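A mesa do meu pai

Quando a minha mãe telefonou a dizer que a casa de Piras ia ser entregue no fim do mês, eu estava em Clividville, a 200 quilómetros, com a roupa por estender e uma panela ao lume, e a primeira coisa que lhe perguntei foi pela mesa. Não perguntei pelo quintal, nem pelas louças da avó, nem sequer por ela, coitada, que tinha passado a manhã a esvaziar gavetas. Perguntei pela mesa, e ela riu-se e disse que já sabia, que a mesa era minha e que viesse eu buscá-la.

Fui num sábado de abril, com a carrinha emprestada, e cheguei a tempo do almoço. Comemos ali mesmo, uma sopa e um resto de empadão, e depois ela foi deitar-se um bocadinho e deixou-me com as caixas. Eu devia ter começado a embrulhar copos. Em vez disso passei a mão pela madeira, devagar, como o meu pai fazia quando queria pensar numa resposta — ele que nunca respondia a nada sem primeiro seguir um veio com a ponta do dedo até ao fim.
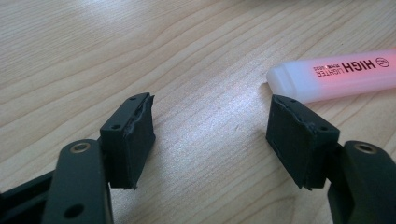
Comprara-a em Lorutton, no ano em que casaram, a um homem que fechava a oficina e já não tinha paciência para regatear. A minha mãe contava que a tinham trazido desmontada no comboio, o tampo encostado à janela, e que o revisor lhes quisera cobrar um terceiro bilhete. O meu pai contava a mesma história sem revisor nenhum e com muito mais chuva. Durante 48 anos discutiram aquilo à sobremesa, sempre com gosto, e eu cresci convencida de que todas as famílias tinham uma viagem de comboio assim, com duas versões e um doce de colher a meio!

Foi também naquela mesa que ele arranjava as coisas. Chegava da fábrica, estendia um pano, punha os óculos, e os rádios, os relógios e os ferros de engomar da rua inteira iam passando por ali, um de cada vez. Não levava dinheiro a ninguém. Aceitava ovos, às vezes um frasco de mel, e uma vez aceitou um gato, a que chamou Kalleo e que viveu até muito velho, a dormir em cima dos parafusos.
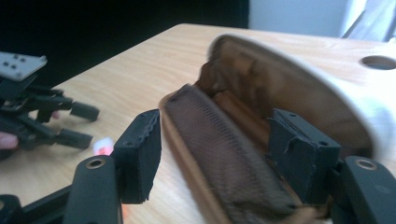 Encontrei a caixa dele no fundo do armário do corredor, atrás das toalhas, bem atada com cordel. Lá dentro estavam três chaves de fendas, um caderno com os nomes dos vizinhos riscados e, embrulhada num lenço, uma peça que levei tempo a reconhecer. Pareceu-me a cabeça de uma máquina de barbear — plástico branco por fora, um castanho de âmbar por dentro e, ao comprido, uma redezinha castanha toda picada de furos minúsculos. Fiquei a virá-la para a luz. Voltei a ouvir o zumbido atrás da porta, de manhã cedo, e o meu pai a cantarolar por cima, desafinado, convencido de que com o barulho não o ouvíamos.

A minha mãe apareceu de chinelos e sentou-se ao meu lado. Pegou na peça, soprou-lhe, e disse que ele andava para a limpar desde o ano 2000. Depois perguntou se eu queria café. Eu disse que sim, que a carrinha podia esperar, e ela foi à procura da cafeteira, que já estava numa das caixas e não se lembrava em qual.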